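4.2 Rendering of the wrist view in simulation

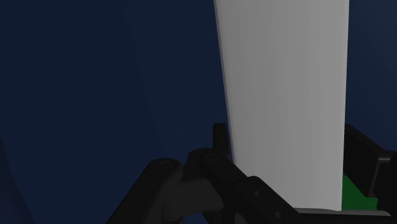
Figure 5. Simulated wrist view with a pale panel between the two sides of the gripper. The upper end of the panel lies outside the image.

The policy described in Section 3 receives two inputs at each control step: the joint state of the arm and one colour image from the wrist camera. In this section we explain how the wrist image is produced in our simulator, Grollar, and which of its properties had an influence on the training.

The wrist camera is fixed to the gripper body, so the links and fingers appear in every image. In an early version we removed the gripper from the rendering to save computing time. The policy trained in this way closed the fingers too early, and we therefore returned to the full model of the linkage, including the pivot pins and the small round details on the links. The materials remain simple. As Figure 5 shows, the panel has no texture except very faint vertical bands of grey, and the large surfaces behind it are almost uniform dark blue.

This simplicity has a cost for the pose estimator. The estimator of Karaki and Ondieki, which we use without changes, looks for the two long sides of the object and fits a plane to the face between them. When a panel is seen as in Figure 5, its sides are not parallel in the image, and a thin darker edge runs along the left side only. The estimator sometimes took the line between this edge and the face for the true outer boundary. The resulting error in the width is small, but it enters directly into the computed finger opening. We corrected this by giving the estimator the known thickness of the object as an additional input.

A second difficulty concerns the upper end. The camera is close to the object, and the length of a tall panel cannot be measured from one wrist image alone. We do not try to estimate it. The planner keeps the length from the last external view and uses the wrist image to update only the lateral position and the tilt.

The training set contains 3,000 simulated episodes. From these we removed all episodes in which the object was never inside the wrist view, and 1,862 remained. A subset of 951 episodes, selected at random from the remaining ones, was used for the comparison in Section 4.3. Episodes of the same object were always kept in the same split. The light direction was changed between episodes but was constant within one episode.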